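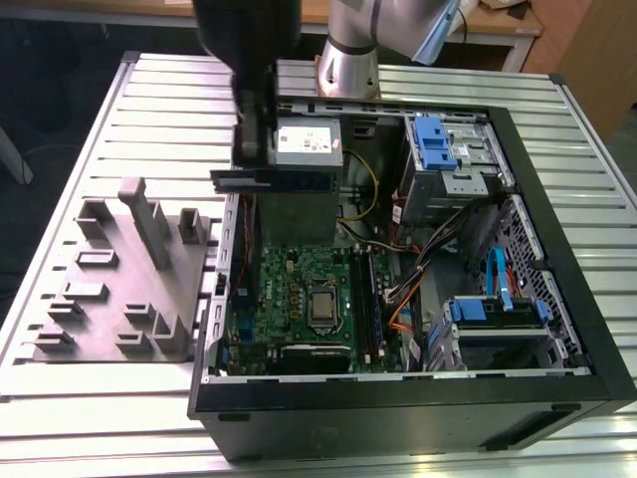
Torre de ordenador abierta, con la placa base a la vista.

Quiénes somos

Rotell compra, restaura y vende relojes de bolsillo y despertadores antiguos. Empezamos con un mostrador de 4 metros en la calle Botha y hoy ocupamos también el local contiguo, donde está el taller.

El catálogo reúne unas 60 piezas, casi todas de cuerda manual. Cada reloj se desmonta, se limpia y se engrasa antes de ponerse a la venta – las esferas no se repintan. Si falta una pieza, la torneamos en el taller o la buscamos en Clurkgate, nuestro proveedor de recambios.

También hacemos tasaciones para herencias y seguros. El informe cuesta 100 euros y se descuenta si nos vende el reloj.

El taller cierra en enero por inventario. Los encargos se recogen en tienda.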